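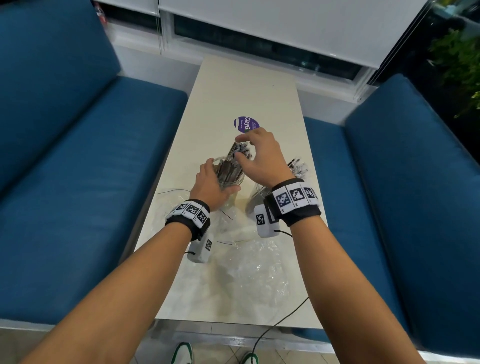

Soup first, talk later: lunch with Silvia Štefanec of Rulov

It takes a while to get Silvia Štefanec to sit down. When she finally does, with a coffee she has no real intention of drinking, it is gone half past two and the last lunch tables are asking for their bills. She has been cooking in Marlow for 11 years, the last four of them in her own place, and she still goes out to say goodbye to people herself.

"I like to see their faces," she says. "If someone leaves half a dumpling I want to know about it!"

The dumplings are what most people come for, small potato ones with sheep's cheese, but I'd happily make the journey for the soup alone. It is a sour cabbage broth with smoked sausage and dried mushrooms, and it was her grandmother's, more or less. "She made it in January, when there was nothing else, and she never wrote it down. I rang my aunt 27 times, I think, and every time she remembered it differently. So what you had today is a sort of average."

Rulov nearly opened as something quite different - a bakery, with a few stools in the window - until the oven she had ordered wouldn't go through the door. She laughs about it now. The bread comes instead from Van Dijk, two streets away, a dark rye with caraway that arrives at 10 each morning, and she won't hear a word against it.

I ask about the new menu, which starts on 3rd June, and she gets up to fetch it, comes back with a plate of poppy seed noodles and forgets the menu altogether. There will be more vegetables, she tells me while I eat, and a cold cucumber soup, and trout if the price behaves itself.

"And plum cake," she calls over her shoulder, already halfway back to the kitchen. "Write down the plum cake."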